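About us | Dimville Gripper Bench

Small shop, one long bench, lots of grippers.

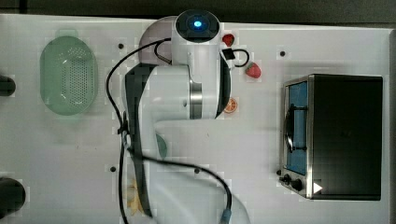
The white arm over the kitchen table set-up. Blue light on, toaster oven to the right.

Who we are

We try out grippers, arms, cameras and controllers for people who have to buy them and would like to know first. Mostly small firms. A few schools, one bakery, a company that packs cut fruit. You send us the thing, or tell us which two you can't choose between, and we run them both on the same jobs and write up what happened. Four of us at the moment, looking for a fifth (see Jobs page, which needs updating, sorry).

Started by Erdal Tatlı, who spent years fitting arms at Şimşekoğlu and got tired of choosing grippers from a brochure. First bench was in his garage in Dimville. We moved to the unit behind the tile shop in April and have more or less stopped unpacking.

What we do all day

Pick things up. Put them down. Change the gripper, do it again.

The kitchen table is the job most visitors ask about. Colander, plate, fruit, toaster oven. Ordinary stuff with awkward shapes. Strawberries are small and a parallel gripper set for a plate will want to close too hard. Thin rims are a pain for suction. Oven handles are where arms run out of reach, or find the one wrist angle they don't like, and you only find that out by going there.

Standard run is 75 picks per gripper, same start positions, same arm. Then we swap the arm if the client is paying for that. We log grip force where the gripper reports it, time per pick, drops, and every time someone has to press stop. A full comparison comes to 2,000 picks or so and takes most of a fortnight. Longest one so far was 3,345, for Londley, who wanted every finger pad they stock tried on every object. We did say it was a lot.

Cables get their own page in the report. Clients laugh at this untill they have a loop catch on something at full reach. We note where the wiring runs, how much slack, where it's clipped, and which joint angles pull it tight.

Cameras and controllers

Cameras: we test overhead and wrist mounting, under our own lights and with the blinds open. White table, shiny plastic and glass doors are all hard on depth cameras, so that's what we use.

Controllers: mainly we time how long it takes a new person to get a first pick out of it. Manual only, no phoning the supplier. The best so far is 15 minutes. The worst we gave up and had lunch.

Pido

Pido is our own logging software. Not for sale, not pretty. It keeps the runs, the settings and the notes together so we can repeat a test a year later and get the same conditions. Clients get a copy of their data as plain files, and can open it in whatever they like.

Who pays

You do, by the bench day. We don't sell grippers and don't take commission from anyone who makes them. If a maker pays for a test, the report says so on page one. Bad results stay in. One or two makers have not come back becuase of that.

Visiting

Come and see a run. Mornings are best, before ten we're usually still calibrating so there's time to talk. Ring the bell at the side door, not the front. Parking is tight. Bring your own objects if they fit in a carrier bag, we like that, but tell us first if they're food.

Contact details at the foot of the page. Erdal answers most of the email himself, usually late evening, short replies, don't take it personally.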